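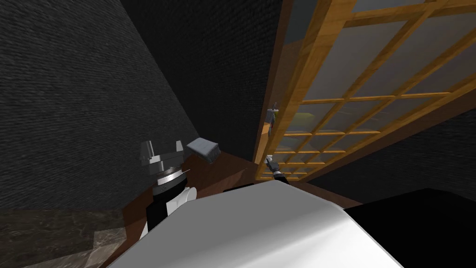

Dark walls and a glass panel with a wooden lattice. Computer rendering.

Print this review | E-mail this review

Mayrhofer Rudia 2 tape echo

By Adeel Bhutto
2025-11-11

The first Rudia was a tape echo for people who had read about tape echoes. It hissed, it ate its cartridges, it cost more than my first car, and for a while every band with a reverb-drenched single and a drummer called Jonny had one at the front of the stage where you could see it. Mayrhofer stopped making them, the second-hand prices went daft, and now we have the Rudia 2, which costs £500 and comes in a run of 2,000. The number is stamped on the underside. Mine was in the low hundreds, so I can't tell you if they're having trouble shifting them.

I've had it since August. I have used it on guitar, on a cheap organ, on voice (mine, sorry) and on one entire evening of snare drum. I wanted to dislike it a good deal more than I do, but I still don't think you should buy one, and I'll try to be fair about why.

What it is, then. A metal box with a loop of tape in a cartridge, one record head, two playback heads, and a row of five knobs. You plug in, the tape goes round, your sound comes back a bit later and a bit worse. There are cheaper ways to get that. I own a digital delay that does a "tape" setting, and at home, with a cup of tea and good headphones, I could tell it from the Rudia every time. In the rehearsal room with a bass player in the way I could tell perhaps half the time, and at the one show I took it to, which was upstairs at the Birwood, nobody in the room could have told a tape echo from a fire alarm. That includes me.

When it's good, it is very good on the slow settings. The repeats go soft and slightly seasick, and if you turn the feedback knob up past the halfway mark it starts to pile up into a nice brown murk that you can lean on for minutes at a time. Doom bands will have it for breakfast. On the organ I got a whole side of a cassette out of two chords, and I've listened to it since, which I can't say for most of what I tape. The old model would tip over into a scream the moment you looked away. On this one there's a wide, usable bit just before the scream, and whoever worked on that deserves a pint.

The fast settings are poor. Slapback, the one thing you might reasonably expect any echo made by grown adults to do, comes out thin and papery, with a click on the front of each repeat if you play hard. I wrote to Mayrhofer and was told this was "part of the voice of the unit". I have heard that phrase from three different makers of three different boxes, and every time it has meant that they know about it.

Then there's the motor. You can hear it. I don't mean through the amp, where it's fine, I mean in the room, a small steady whirr like a fridge thinking about something. On stage it makes no odds. If you record quiet songs in a small flat, as I do, you will be moving the thing into the hallway on a long lead and shutting the door on it, and then going out to the hallway every time you want to change the speed. There's no footswitch for speed. There is a footswitch for on and off, sold separately, and it is made of the sort of plastic I associate with salad tubs.

The manual runs to 20 pages, of which a good many are about the history of the company. I learned that the first one was built above a shoe shop. I did not learn how to line up the heads, because that page tells you to send the unit back.

Cartridges: you get one in the box. Mayrhofer say it should last 500 hours. I haven't put in 500 hours and neither has anyone else reviewing it, whatever they tell you, so treat that as a hope. Mine has already dulled a little at the top end. I quite like it dulled. If you don't, a new one has to come from the maker, because the loop is an odd length and the shell is glued. The first Rudia had a shell with screws in it. You could open it on the kitchen table and splice in a fresh loop, badly, and plenty of us did. Losing the screws is my biggest complaint and I've seen it mentioned in none of the write-ups so far, most of which read as though they were done over a long lunch.

Since somebody will ask, I did put it next to a Brumov, the plain grey one that every youth centre used to have in a cupboard. Mine was bought from a man clearing a garage and has a knob missing. The Brumov is noisier and only has the one playback head. It also does a slapback you could hang a career on, and you can fix it with a screwdriver and a rude word. For slow, swampy stuff the Rudia wins easily. For anything with a beat I'd reach for the old grey lump, and on the record we're finishing now, I did, on all but one song.

A word on the look of it, as that's plainly what some of the £500 is for. It's handsome. The lid is smoked and you can watch the tape go round, and I've watched it go round for longer than I'd like to admit. The lid also picks up scratches from nothing at all. A carry bag is extra.

If you make long, slow music and somebody else is paying, have a go on one. Try it loud, and then try it quiet with the amp off so you can hear the motor, and play some fast stuff near the bottom of the speed knob before you hand over any cash. If you already have the first model and it's working, I wouldn't swap. If you only want your guitar to sound a bit further away, stand the amp in the bathroom.

I've still got it plugged in. The one song it's on is the last one on side two, and it needs another mix, because the singer says she can hear a whirring.

Related reviews
Brumov spring reverb: a box of bees
Cassette four-tracks, and which ones still rewind
Live: three bands and a broken monitor at the Birwood
Are expensive guitar leads any better? (No)
Home-dubbed tapes: the pile by my door

Contact us | Copyright 2025, all rights reserved | Back to top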